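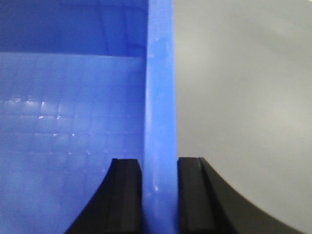 June 15, 2020
By the Hennessy newsletter desk
Print this page | E-mail this page

Ranetville, the Zallik creamery open day. Got there late, parked on the grass, missed the welcome talk. Tour group of 60, split in two at the door. Hairnets for everybody, beards too.

First stop the milk intake. Loud. They take from 66 farms now, most of them small, most of them up the valley. The guide talked fast and I caught maybe half – something on fat content and why spring milk makes a softer curd. Would have liked that part again, slower.

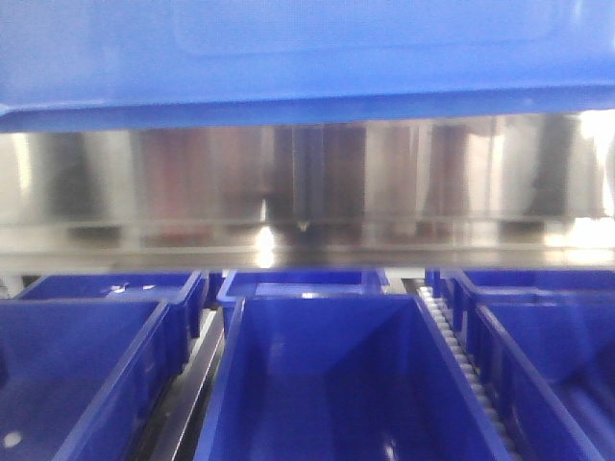
Then the aging cellar, best bit by far. Steep stairs down, 274 wheels on the day's list, each one turned by hand twice a week. Smell hits you before the door opens. Asked how long the oldest had been down there and got a shrug and "long enough." Sendis, their washed-rind cheese, needs the most fuss – brine, brush, wait, brine agian.

Tasting after that. The young Sendis is mild, a bit rubbery. The older one is a diffrent animal, bought two pieces. Cash only at the shop, so bring some. Bread was gone by the time our half came up.
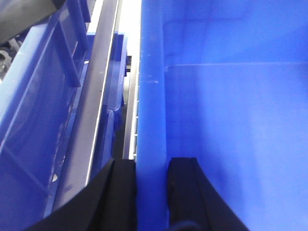 Blue plastic bin, seen from just above the rim.

Sign-in book said 423 visitors by closing. Next open day in July, same gate, same grass parking. Go early, wear flat shoes – the cellar stairs are no joke.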